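3.2 Collection of cloth-handling demonstrations

Demonstrations were gathered in a ground-floor workshop at Balotstead over one winter, using the same arm and gripper throughout. The purpose was to build a set of examples of fabric being approached, grasped by the hem and moved, from which the Orima policy could be trained without any model of how cloth deforms. Earlier work on this problem relied on a fixed overhead view. We found in pilot sessions that an overhead view loses the hem at the point where it matters, when the fingers come up to it from underneath, and so we recorded from a small camera at the wrist as well.

Each demonstration was carried out by an operator who controlled the arm through the Kivton teleoperation interface. Operators completed 16 practice attempts before any of their recordings were kept. A demonstration began with the gripper open and ended when the operator released the cloth or abandoned the attempt. Abandoned attempts were kept and labelled as such. The final set contains 990 recordings, of which 90 are abandoned attempts.

We made no effort to clear the workspace between recordings. Cables, mounting hardware and people appear in the wrist view alongside the cloth, and the floor has its own stains and marks. Krishnan, the predecessor of the present dataset, was recorded against a plain backdrop, and policies trained on it tended to close on any edge with strong contrast. Figure 3 gives an example of the wrist view used here. The hem of a gray cloth runs diagonally between the open fingers, with a metal rail and part of a person in white clothing beyond it. The printing on the clothing and the grooves of the rail both offer sharper edges than the hem does, and the policy has to learn to disregard them.

Figure 3. Wrist camera view with the gripper open and gray fabric hanging above the fingers. The black textured pads line the inner faces of the red fingers. 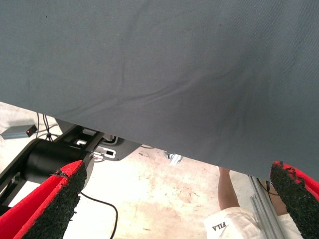
3.3 Labelling and filtering

Recordings were divided into approach, grasp, transport and release phases. The boundary between approach and grasp was set from the gripper command, and the remaining boundaries were marked by hand. Two labellers worked independently on a shared subset and agreed on 89 per cent of the phase boundaries to within five frames. Most disagreements concerned release, where the cloth can cling to a pad after the fingers have begun to open. In those cases we took the later of the two marks.

Frames in which the cloth covered nearly 99 per cent of the wrist view were removed from the approach phase, as they carry almost no information about where the hem is. The same frames were retained in the transport phase, where a covered lens is common and the policy must continue to act. No colour correction was applied. Brightness varies a good deal across a single piece of fabric, and correcting for it in the pilot data flattened the shallow wrinkles that operators reported using as a guide.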